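PRESS RELEASE — for immediate use

Hestov College robotics club through to the Mundetti Cup final

Student team places 9th out of 35 in the qualifying round, public open evening in November

Students from the Hestov College robotics club have won a place in the final of the Mundetti Cup, the inter-college contest for two-armed table robots. Thirty-five teams entered the qualifier. Hestov came 9th. Top twelve go through.

It is the club's second year in the contest and the first time it has got past the qualifier. Last year the team went out on the opening task with a gripper that would not close. This year both arms ran for the whole of the timed session and the team finished with 212 points, well up on what it had hoped for.

The Mundetti Cup asks teams to set up a pair of small robot arms at a table and have them handle everyday things. Cups, cans, packets, that sort of item. No special parts, nothing glued down. Tasks are given out on the morning and teams get two hours to prepare. The arms then have to do the job with no hands on the table. Points for finishing, points for doing it tidily, points off for anything dropped on the floor.

The club meets in the technology block after lessons, from 4pm until the building is locked. Most members had not worked with a robot before joining. Several came from the art and design course and it shows in the gripper fingers, which the students drew up themselves and changed many times over the summer term. Early versions were too stiff and squashed paper cups. Later ones were too soft and let go of cans. The set now in use is somewhere in the middle.

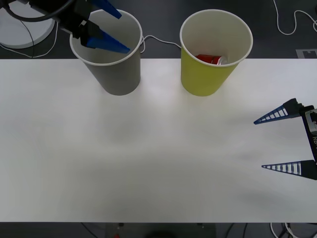

Practice runs are repeated over and over with small changes each time, and the students keep a log of every one. Where the cup stood, which arm went first, what went wrong. The log has become the most useful thing the club owns, according to the team's own write-up, and new members are asked to read it before they touch the controls. It is mostly a list of failures. The team would like that known.

Funding for this year came from a £2000 grant from Habte, the local engineering firm, which also lent the club a bench and a box of spare motors. Gisik, a parts supplier, has let the team have cable and connectors at trade price. The college is gratefull to both. Without the grant the club would have had one arm and no final.

A spokesperson for the college said: "We are very proud of them. They have given up a lot of evenings for this. When the result came through they were back at the table inside ten minutes arguing about what to fix, so we think they will be fine."

The team's own statement, agreed by a show of hands, reads: "Our left arm is good. Our right arm is getting there. Getting both of them to work near each other without a crash is the hard bit and it is what we are doing between now and the final. Thank you to everyone who saved cups for us."

What happens next

The final is in the spring, with the date to be confirmed by the organisers. Finalists are given one task in advance and two on the day. The advance task has already been sent out and involves sorting items between containers, so the club is putting most of it's time into that.

Before then the club will hold an open evening in November at the college. Doors 6pm, last demonstration 7.30pm. Free, no booking. Visitors will be able to watch both arms at work, try driving one by hand and look through the log. Younger pupils from feeder schools are welcome with an adult. Parking in the rear car park only — the front gates will be shut because of resurfacing.

The club is also looking for:

Clean paper cups, any colour, not crushed
Empty drinks cans, small size preferred, rinsed please
An old office chair or two
A second laptop, doesn't need to be quick

Items can be left at the college reception during normal hours, marked Robotics.

New members can join at any point in the year. No experience needed and no cost. Students should come along at 4pm and ask for the log.

Notes for editors

Hestov College robotics club is open to all students at the college. The team name for the contest is simply Hestov.

Reporters and photographers are welcome at the open evening. Please let the college office know beforehand so that a pass can be left at reception. Interviews with team members by arrangement, parental permission needed for under 18s.

Ends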